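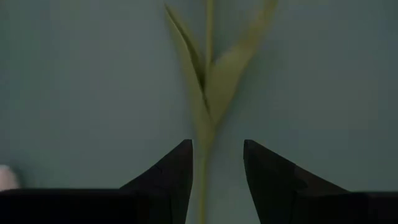

Nov 14, 2023

Went to hear Hena at the Tevville last night. They played for an hour and a half, mostly songs from Espiritu, with two older ones near the end. Vangelis Fragkou has taken over on bass since August and plays further back than the last man did. I liked it on the slow numbers and less on the fast ones.

Bastian Stöcker sang well. His voice was a bit rough for the first four songs and then settled. The sound at the back was muddy, so I moved to the left of the bar.

Support was Drorix, who got 30 minutes. I bought their EP, five tracks, and have played it once so far.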